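Stimness Archers Forum > Club Talk > Indoor season: the new target lane rota

Page 1 of 1

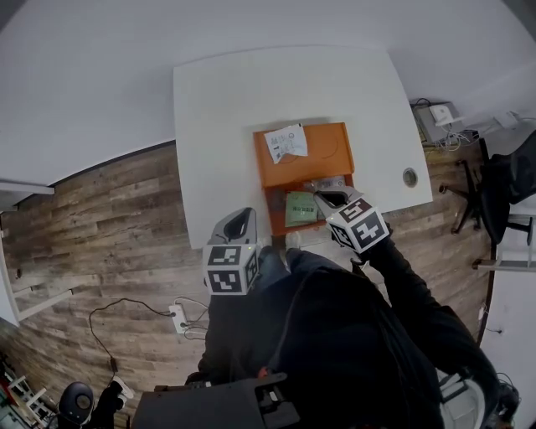

Re: Indoor season: the new target lane rota

tdaly_recurve
Posted 11/11/24

Right, who signed off on the new lane rota? I've been put in the 8 pm slot with the compound crowd, on the lane next to the fire door. I have shot in that lane. It has its own weather.

Also, the sheet says "arrows to be collected on two whistles." It has been three whistles since I joined. I would like it noted that I will be walking on three, as God intended.

Tomás Daly

gold_or_bust

Two whistles means come to the line. One means shoot. Three means collect. If the sheet says two, it's a typo. Please nobody walk on two.

limbwalker57

It's a typo. It was also a typo in October and I pointed it out then. I was told it would be fixed "when the sheet is next printed," and I suppose it has now been next printed.

D_Corrigan

Rota was me. I had 11 lanes and a hall booking that ends when the badminton people start rattling the door. Somebody had to have the fire door. The whistle thing I copied over from the old sheet and didn't read. Will fix.

Tomás, you asked for a later slot. In writing. I still have the email.

Diarmuid

tdaly_recurve

I asked for a later slot. I did not ask to be moved to Norway.

quiver_full

Can we talk about the bigger issue, which is the lane fee? We paid Skerno Leisure $1,865 for the hall last winter and the heating came on twice. I don't mind paying it. I mind paying it in gloves.

gold_or_bust

The alternative was the school gym at Ban, and the floor there is sprung. Every time someone walks behind you, you feel it in your teeth. I'd take cold.

quiver_full

I shot a personal best on that floor.

gold_or_bust

You shot a personal best on that floor at 10 yards.

limbwalker57

Back to the rota, please. Could beginners go in the first slot instead of the second? Last week we had six people sharing two Graviro training bows and one of the bows had a nocking point held on with what I hope was dental floss. If they're in first, I can get the loan gear sorted before the hall gets busy.

D_Corrigan

Can do, but then the juniors move to second and their parents will have opinions. I had one on the phone for 57 minutes over a parking space.

newbie_nock

Hi, beginner here. First slot would suit me. Also it was my bow with the floss and it held up fine.

limbwalker57

Please don't tell people that.

barebow_bri

I disagree with all of this. Rotas are for people who like rotas. When I started you turned up, put your name on the chalkboard and shot. Nobody froze and nobody cried.

quiver_full

You had nine members, Bri. We have 80.

barebow_bri

And whose idea was that?

D_Corrigan

New version goes up on the notice board tomorrow night. Beginners first, juniors second, three whistles to collect. The fire door lane will rotate every two weeks so everyone gets a turn. Tomás, you're still starting there.

tdaly_recurve

I'll bring a hat.

newbie_nock

Is two whistles still come to the line, or did that change as well?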